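Home News What's On Back Issues Join Us Contact

The Celley Swap Shelf is moving house

Those of you who have been with us since the early days will remember that the Swap Shelf started life as one bookcase by the door of the old Paterson Rooms, with a biscuit tin on top for the odd coins people insisted on leaving. It was only ever meant to be for paperbacks. Then somebody brought a jigsaw, and somebody else brought a fondue set, and before long we were squeezing past bread makers to get to the kettle!

So we are very pleased to be able to tell you that from 3rd September the Shelf will have a proper home of its own at Trindemon Yard, in the ground floor unit next to the cycle repair place. It is bright, it is dry, and it has a ramp right up to the door, which will be a great relief to anyone who has ever tried to get a pushchair and a box of crockery up the Paterson steps in the rain (we know there are many of you, and we are sorry it went on so long).

The move has been paid for out of the June plant sale, which raised a wonderful £700, together with a further £300 from the Zodbridge quiz night. That covers the shelving, the first stretch of rent and a second-hand urn that is rather bigger than we need but was too good a bargain to leave behind.

Things will work much as they always have. Bring up to 15 items at a time, clean and in working order, and take home whatever catches your eye. You don't have to bring something to take something. Books, toys, games, kitchenware, curtains and small bits of furniture are all welcome. We can't take mattresses, car seats, anything with a gas bottle or, after last winter, any more exercise bikes. Electrical things need to be handed over at the desk so that they can be tested before they go out, and please do tape the lead to the item, as we have a whole drawer of leads at the moment and no idea what half of them belong to.

A word about packing, while we are on the subject. Small boxes are much kinder than big ones, both to your back and to whoever is on the door. Books in particular get heavy very quickly, so a box you can lift with one hand when it is empty is about the right size - fill it, fold the flaps and write what is inside on one side. Glasses travel best standing up with a sheet of newspaper round each.
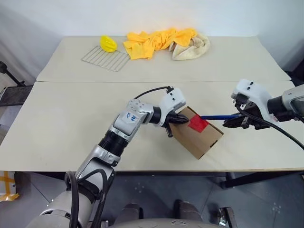 Words: the Swap Shelf team, Celley

We could do with some help on moving day itself, even if you can only spare an hour. There is a sign-up sheet on the Paterson noticeboard, and tea and cake for everyone who comes along. If you have a van, or know someone kind who does, please put that on the sheet as well. And if you borrowed the long stepladder in the spring, we would dearly love to see it again before we start on the top shelves.

Contact the newsletter | © Celley Swap Shelf | Back to top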